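**Plulodard opens registration for its home folding course, starting in September**

LILTLOW – Plulodard, a small company that teaches housekeeping skills, announces today the second season of its course "The Bed Is Your Table". The course is made for people who live in small rooms and have no large surface for folding clothes and blankets. Registration is open now, and there are 65 places.

In the first season, 143 people finished the course. Many of them told us the same thing: they own a folding board, but they do not know where to use it. Our answer is the bed. It is wide, it has a good height for most adults, and everybody has one. A zip-up jacket with a high collar can be laid flat on the bedsheet with the board under it, and there is enough space for both sleeves.
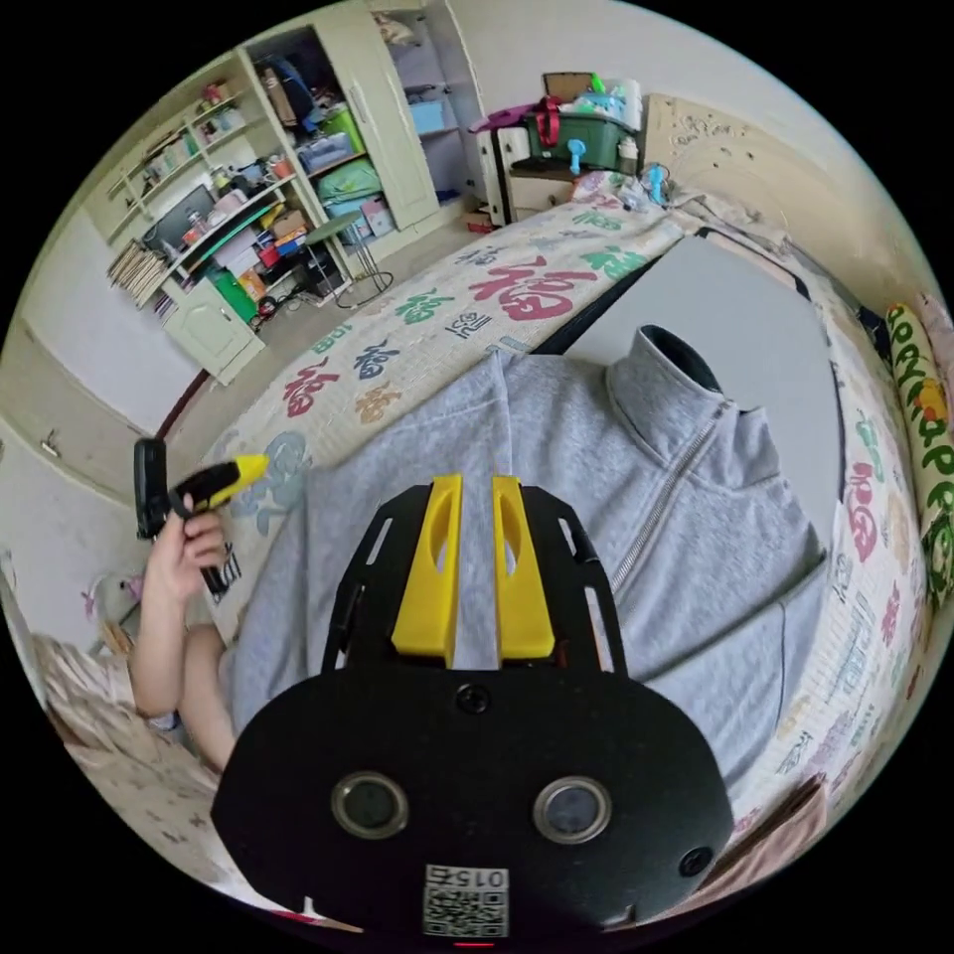 ## What the course includes

The course has 3 lessons, each one evening long:

- Jackets and other clothes with a zipper or a stand-up collar
- Fleece blankets and quilts
- Bedsheets and pillow covers

"People are afraid of the big items," said Aurora Azevedo, who wrote the lessons. "With a fleece blanket I ask them to spread it over the bed first, also when it looks messy. Then they find the two long sides and bring them together. The quilt should already be folded and put near the wall, so it does not take the space." 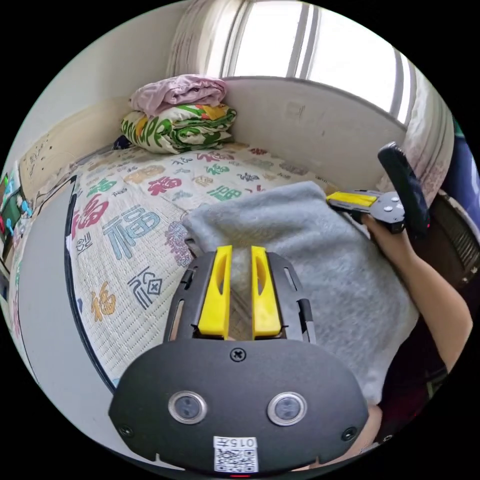
Ms. Azevedo also recommends to fold on the same cover that is always on the bed. A printed cover, for example with large "福" characters, helps the eye to keep a straight line – students may use the characters as marks for the corners.

## Registration

Students from the first season pay half of the price. The printed guide, of which we have already sent over 885 copies, is included for all. It can be ordered also without the course.

Questions about registration are answered by Temitope Danladi at the Plulodard office in Liltlow. For press questions and review copies of the guide, please ask for Toshiko Sekiguchi, mornings until 11:30.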